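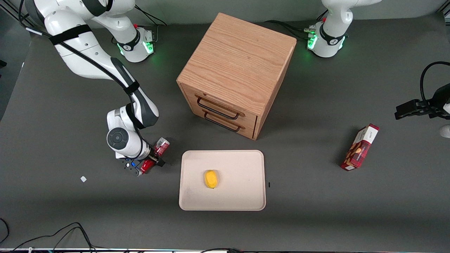
*A red can, held upright at a slight tilt.*

# Getting a Stored Motorcycle Ready for the First Ride of Spring

Apr 14, 2023

Every spring my phone starts ringing as soon as the sand is off the roads, and the question is nearly always the same: the bike went under a cover last fall, it ran fine then, so can I just hop on and go? Well, maybe! But I'd like you to give it one slow afternoon first, and I'm going to walk you through mine the way old Pushpa Joshi walked me through it years ago, with a pot of tea going and the garage door up.

I'm working from my own bike, a plain air-cooled twin with a carburetor and 2,469 miles on it since the rebuild. If yours has fuel injection you can skip the carburetor part and feel a little smug. For torque figures, tire pressures and fluid types, go by your own owner's manual. I'm not going to guess at numbers for a machine I've never met.

## What to have out before you begin

- Owner's manual
- Flashlight
- Tire gauge and a pump
- Battery charger made for motorcycle batteries
- Basic socket set and the hex keys that fit your bike
- Fresh oil and a filter, if you didn't change them in the fall
- Chain cleaner, chain lube and a soft brush
- Rags, more than you think
- A gas can with fresh fuel in it

Wear gloves and safety glasses, and keep the door open the whole time. If you have a center stand or a paddock stand, get the bike up on it now while your back is still fresh.

## Step 1: Walk around it with the flashlight

Don't touch anything yet. Go once around the bike slowly, down low, and look for drips on the floor, cracked rubber, fuzzy corrosion on the battery terminals and anything that looks chewed. Mice love an airbox. Nuwan Siddiqui keeps his old Winton in a barn and one May he pulled a nest the size of a grapefruit out of his, insulation and dog food and all. Pop the seat, take off the airbox lid and shine your light in there. Peek up the exhaust too, with the engine stone cold.

If you find chewed wiring, stop and deal with that before you connect the battery. A bare wire touching the frame can make a very bad afternoon out of a nice one.

## Step 2: Charge the battery

Take the battery out if it's easy to get at – on mine it's two bolts and a strap – and charge it on the bench. Negative cable comes off first and goes back on last. Clean the terminals with a small brush until they're bright.

A battery that has sat flat all winter may take a charge and then fall on its face the minute you hit the starter. Most parts stores will load test one for you, and I would rather you find out there than in a gas station parking lot two towns over. (Ask me how I know about the one in Fliltden. I bought a lot of coffee that day waiting for Kusum Rana and her trailer.)

## Step 3: Sort out the fuel

If you filled the tank and added stabilizer in the fall, you're probably in good shape. Open the cap and give it a careful sniff from a little distance. Gas that has gone off smells sour, a bit like old varnish, and it's often darker than it ought to be. When in doubt, drain it into an approved container and take it to your local hazardous waste drop-off. No smoking, no space heater, no pilot light anywhere near.

Next drain the carburetor float bowl, or bowls. There's usually a small screw at the bottom. Put a clear jar underneath, open the screw and see what comes out. Clean fuel is fine. If you get flakes, rust or green goo, the carburetor needs to come apart for a proper cleaning, and that is a whole other page.
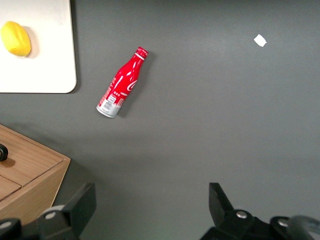 Small parts are what get people in trouble during this job, far more than the big ones. You take out a bowl screw, a jet and a washer no bigger than a lentil, set them on the bench, reach for a rag, and then one of the three has left the building. So give them a light-colored place to live. Look how plainly that yellow fruit shows up on the white board, and how the board itself stands out from the dark gray tabletop. A brass jet won't be nearly so cheerful, but the idea holds, and an old white cutting board or a dinner plate you're allowed to ruin will do the job nicely. I lay things down left to right in the order they came off, and then I put them back right to left. Syafiqah Ismail draws a little outline beside each one in pencil, which I teased her for until I lost a spring clip.

## Step 4: Check the oil and the brake fluid

If you changed the oil before storage, check the level and move on. If you didn't, change it now, along with the filter. Used oil carries moisture and acids that are no kinder to your bearings for having sat there all winter. Look at the old oil as it drains. Milky oil means water has gotten in, and you'll want to know why before you ride.

Then look at the brake fluid through the sight glass or the reservoir. Fresh fluid is pale. If yours has turned the color of strong tea, or you can't remember the last time it was changed, put it on the list. Brake fluid eats paint, so lay a wet rag over the tank before you open anything.

Squeeze the lever. It should firm up well before it reaches the grip. If it feels spongy, there's air in the line and the bike stays home until it's bled.

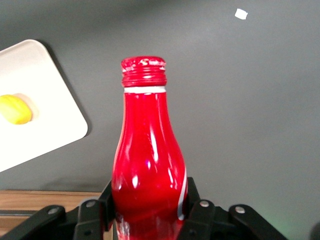

While you're down there, spin each wheel by hand and listen. A light, even whisper from the pads is normal. A wheel that drags hard may have a sticky caliper piston, and that's common after a damp winter. Look at the pad thickness with your flashlight from behind the caliper, and replace any that are at or past the wear mark.

## Step 5: Tires, chain and cables

Set the tire pressure cold. Check the sidewalls for cracks, run your palm slowly over the tread for flat spots, and find the four-digit date code while you're at it. The first two digits are the week and the last two are the year. Tires can have lots of tread left and still be too old to trust.

Clean the chain with the engine OFF – please, every time, I don't care how long it takes to turn that wheel by hand. Wipe it dry, lube it along the inside run, then check the slack against your manual. Measure in several places, as chains don't wear evenly.

Work the throttle. It should snap closed on its own with the bars pointed straight, full left and full right. Do the same with the clutch. If either one feels gritty, lube the cable or replace it. Fumiko Kinoshita rode her Skastby 348 miles home on a clutch cable hanging on by a few strands, and she will be the first to tell you it wasn't worth the bragging.

## Step 6: Start it up

Battery in, seat on, bike outdoors. Turn the fuel on and wait a minute for the bowls to fill. Look underneath for leaks. Set the choke, put the bike in neutral and give the starter short presses with a rest in between.

Once it catches, let it settle down and leave the throttle alone. Watch for the oil light to go out within a few seconds, and shut it off if it doesn't. A little white vapor on a cool morning is fine. While it warms, check the headlight on both beams, the turn signals, the horn, and the brake light from both the lever and the pedal.

## A break before the ride

I like to shut everything down here and let the bike sit while I do. Have something to eat, put the tools away, and then go look at the floor again. A slow leak will often show itself in that time.

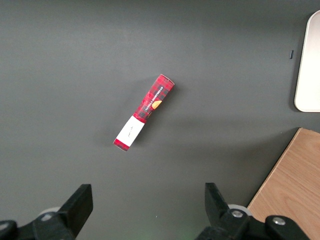 *Vanilla shortbread, in its red tartan box.*

## Step 7: The first ride

Keep it short and close to home. Mine goes out Tyagi Road to the grange hall and back, with two stop signs and hardly any traffic. Try both brakes gently before you leave the driveway and again at walking speed. Remember that your hands and eyes have been in storage too. There's still sand in the corners this time of year, and drivers have gone all winter without looking for us.

When you get back, feel for anything unusual, check the chain once more and look over the bolts you touched. Write the date and mileage down in a notebook. I check the whole bike again after the first 200 miles, and if nothing has loosened up by then I stop fussing and just ride.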